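Home | Opinion | Notes | Archive | Contact

Grippers Should Be Judged on Wire

By Eskil Boström
April

Most comparisons of robot grippers are still made with blocks, cups and cans. The results are easy to report, and buyers have come to expect them. It is the position of this writer that such tests say very little about the work many buyers have in mind, and that a comparison meant for electronics assembly should include a bundle of thin wires and a circuit board with parts on it.

A wire bends when it is held and pulls back when it is moved. It is fastened at one end to something that can be damaged. A gripper may hold a heavy can without fault and still be unable to present a plug at the correct angle. 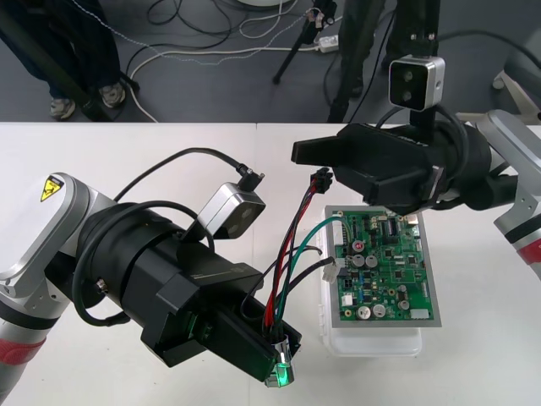 Haseo wrote in reply to an earlier draft that wire tests are too hard to repeat, as no bundle lies the same way twice, and that a laboratory with a small budget is better served by a block it can measure. The objection is a fair one. Repeatability matters, and a test that cannot be run again by another group has limited value.

The difficulty can nevertheless be managed. In the Collex comparison, each gripper was given 100 attempts with the same type of harness, and the harness was replaced after every 14. The full record came to 470 attempts, including those stopped early by the operator. Early stops were reported in a separate column, a practice that other groups would do well to adopt.

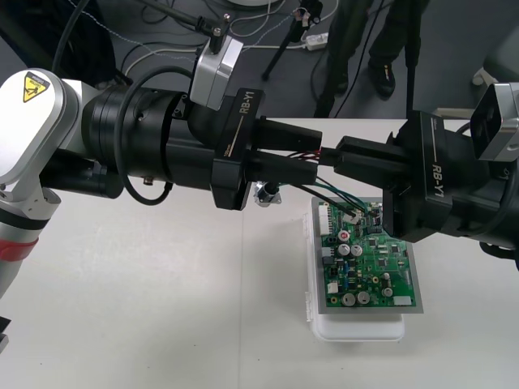 A second matter is the use of two arms. Grippers are commonly rated one at a time, yet a flexible part often has to be steadied by one hand while the other guides it. Finger length, the width of the wrist and the route of the camera cable all become important once two grippers must share a small space. A finger that scores well alone may block its partner. Published ratings should state whether a gripper was tested singly or as one of a pair.

Camera placement deserves the same attention. A view from the wrist can be very good at a distance and poor at the moment of contact, when the fingers hide the part they are holding. A fixed view has the opposite weakness.

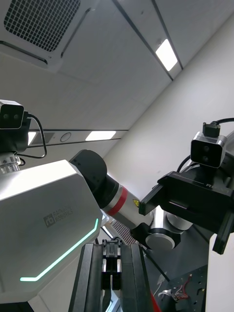
For this reason, reports should name every view supplied to the controller and should give results with each one removed. The added cost is modest. Laboratories already spend up to 2,000 dollars on spare fingers and mounts in the course of a comparison, and a few more days of testing would make that money go further.

Block tests need not be abandoned. They remain a sound first check on grip force and wear. They should be listed as a first check, under that name, and purchasing departments should ask for the wire results before they sign.

Related items
Arneo: Choosing a Controller for Two Arms
Sqalli: Finger Wear and When to Report It
Collex Comparison: Notes on Method
Letters on Repeatable Testing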